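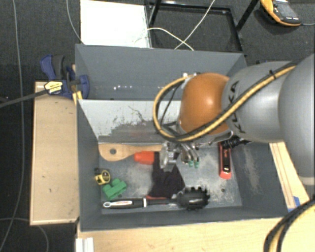 Visitors who come to Multinmont for a weekend want one place to ask about ferries, parking and where to eat, according to Siobhán Mulligan, and for years they have had to call three different offices to get an answer. Her comments opened the consultation that led the Multinmont visitor office to hire the advisory firm Ralleo.

**Ralleo to write visitor plan for Multinmont**

Ralleo will prepare a new visitor economy plan for the town and the surrounding Gulance valley. Work starts in December and will take in lodging, events, signs and transportation.

Muireann Ó Riain will lead the project. She joined Ralleo from the public affairs firm Gill, where she worked on stakeholder programs for ports and regional airports. Cillian Quinlan will handle research, and Visitación Cantero will run the meetings with business owners.

The plan draws on a survey that received 2,913 responses. Of those, 1,617 came from people who live outside the valley. Many asked for later bus service and clearer prices for moorings.

"We have read every response," said Ó Riain. "People were specific about what they wanted, down to the bus stop, and that gives us a good place to start."

Ralleo will hold two open meetings in Multinmont, one for residents and one for businesses. Both begin at 6:30 p.m. at the visitor office. Written comments are also welcome and may be up to 3,000 words.

A draft will go to the visitor office for review before it is released for public comment. The final plan will include a budget and a list of who is responsible for each item.

**Media contact**
Diarmuid Keogh, Ralleo
Interviews with the project team are available on request.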